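About Furnemum

Furnemum is an independent college of furniture restoration and upholstery in Wiler. It was founded by Erzsébet Kiss, who had run a repair workshop in the town for 17 years and wished to pass on her methods before retiring. The college remains in the street where her workshop stood.

We offer a two-year diploma, a one-year certificate in upholstery and a programme of evening classes. Each diploma year admits up to 20 students. Applicants need no earlier training, but all are asked to attend an interview and to complete a short practical exercise.
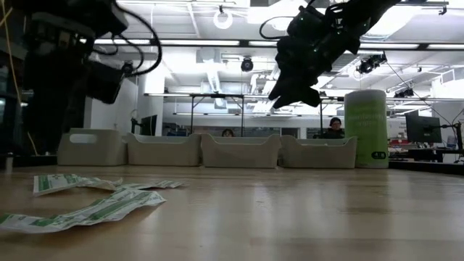
The first year of the diploma covers joints, veneer repair, traditional finishes and the history of domestic furniture. In the second year students choose a main subject and restore one piece under the guidance of a tutor. Finished pieces are shown to the public each December.

Veerle Boersma has been Principal since the retirement of the founder. Severino Rivas leads the diploma and teaches finishing. Kekeli Kpodo is Head of Upholstery and also arranges work placements with restorers in Wiler and Tratport.

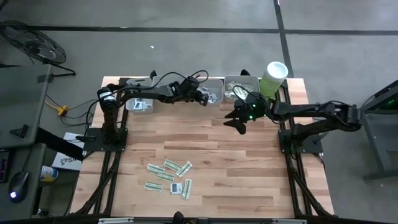

The college library holds trade catalogues, pattern books and the founder's own notebooks. It is open to members of the public by appointment with the Librarian, Behrouz Kazemi.

Furnemum is a registered charity. Fees are reviewed every year, and bursaries are available to students on low incomes. Application forms may be requested from the Admissions Office.

Page last reviewed: 10/10/2024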